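Started before eight with the retention schedule, as planned. The shared drive copy and the one in the register had drifted apart again. I compared them line by line and found 17 differences. Most were wording: "destroy" in one, "dispose" in the other, "close of file" against "end of year". Four were real, in that they gave a different period for the same class of paper. I have marked those four and left the rest for a single tidy-up edit.

The four:

- Supplier contracts, Clallitz series. Register says contract end plus 8, drive says contract start plus 8. The register is right. Start date makes no sense for anything that runs longer than the period.
- Site drawings. One says permanent, the other says review. I have put review, with a note to keep anything showing drains or load-bearing walls.
- Calibration sheets. Two years in one and four in the other. Left open until I can find the authority for either.
- Visitor books. Both versions cite the same rule and then give different numbers. I checked the rule and the shorter one holds.

Mid-morning on the Mets import. Mets takes its file titles from the first line of the document when the title field is blank, and the title field is blank far more often than the procedure admits. The result is a folder holding many records called "Dear Sir". Search is no use on that. I wrote a filter that rejects a title if it matches a short list of openings, and sends the record to a holding queue. Ran it against the Lalleck test set. It caught every "Dear Sir" and every "Minutes of the", and also caught a genuine report whose title begins "Please Read First". Added an exception by reference number, which I don't like. A rule that needs exceptions by number will be forgotten by whoever edits it next, probably me.

Noted in passing that the holding queue has no owner. The procedure says "the records section will review", which in practice leaves it to whoever opens the queue. I have drafted a replacement sentence naming the post and giving two working days. It needs approval before it goes in.

Then the strongroom readings. Temperature steady across the fortnight. Humidity went up on the north wall in the second half and has stayed up. The two loggers on that wall agree with each other, so I don't think it is the instrument. Moved the bottom-shelf boxes on that run up one level and left the lowest shelf clear. The location codes for those boxes now need changing in the register. Did half before lunch. The other half are flagged "in transit", so that at least the register doesn't claim they are somewhere they aren't.

Lunch at the desk. Soup, and the end of the loaf.

Afternoon on the Amine file plan, third draft. The main fault in the second draft was that it followed the organisation chart. It looks tidy on the day it is signed and is wrong at the next reshuffle. The third draft goes by function: what the work is, then the activity, then the type of record. Three levels and no more. I tried a fourth for the property files and found I was making folders with one document in each.

Points settled in the draft:

Level one terms are nouns and are fixed. Adding one needs a change request. Level two terms may be added by the section, but only from the agreed list of words, so that we don't get "Hire", "Hiring" and "Recruitment" side by side. Level three takes the retention rule. Nothing is to be filed at level one or two. The system can enforce that last part and I have asked for it to be switched on.

Points not settled: where to put correspondence that covers more than one function. The old practice was to copy it to each file, and that is how we come to hold the same letter under two retention periods and destroy one copy while swearing the other is the only one. My preference is to file once, under the function that has to act, and cross-refer from the others. The objection is that people won't make the cross-reference. Fair. I would still take a missing pointer over a second copy, given that a missing pointer can be added later and a stray copy has to be found first.
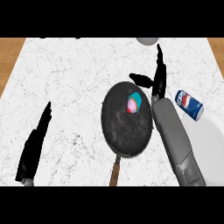
*Cupcake in the pan, gripper to the right.*

After that, the scanning quality check. Drew the sample by box number from the Clallitz batch. Two faults of note. One, double-sided sheets scanned on the front only where the back carried nothing but a stamp. The stamp is the date of receipt, and the date of receipt is the one thing anybody will ask about in a dispute. The operator instruction says "skip blank backs", and a faint stamp does read as blank if the threshold is set where it was. Lowered the threshold and reran the affected box. File sizes went up, as expected, and all the stamps in the sample came through. Two, page order. Staples taken out and the sheets put back by date, when the original order was by reply. The paper is still here, so this can be put right, but it is slow. I have held back the destruction request for the whole batch until the second check is done.

I also want the instruction changed to say that original order is kept even where it looks wrong. Wrote that in one line. The present version takes a paragraph and can be read either way.

Access permissions next. The export from the directory still lists groups for sections that were merged in April. Nobody in them has left, so nothing is exposed that shouldn't be, but the audit trail shows actions under a group name that no longer means anything. I have listed the old groups against the new ones and asked for the old ones to be closed to new entries. They must not be deleted. If they go, the history shows a bare number in place of a name, and we had enough of that after the last migration.

Tested a restore from backup at 4.10. Picked a closed file from Lalleck, deleted the test copy, and asked for it back. Content returned complete. Metadata returned complete apart from the "last reviewed" field, which came back with today's date. It is a small thing on one file. On a full restore it would reset the review clock on everything, and the next disposal run would find nothing due. Logged as a fault, with screenshots of the field before and after. I have asked whether the restore writes to the record as a normal edit. If it does, the fix is probably a setting.

Short note on vital records. The list gives the location of each item but not the form it is in. If the building were shut, someone holding that list would know which shelf to want and have no idea whether a digital copy existed. Added a column for it and filled in what I could from memory and the register. Up to 17 entries still need someone to go and look.

Last job was the procedure numbering. We have two documents with the same number, both marked as issue 4, one of them about mail opening and the other about loans. The loans one came second and will take the next free number. Every form that quotes it needs changing too. Found the printed pad by the loans desk, struck through the old number on the top sheet and left the rest for tomorrow.

Carried over:

- second half of the location codes, north wall run
- authority for the calibration sheets
- cross-reference wording for the Amine plan, one paragraph at most
- reply on the restore fault
- page order check, remaining Clallitz boxes
- look at the north wall loggers again first thing, before the heating comes on

Left at twenty to six. Strongroom door checked and the log signed.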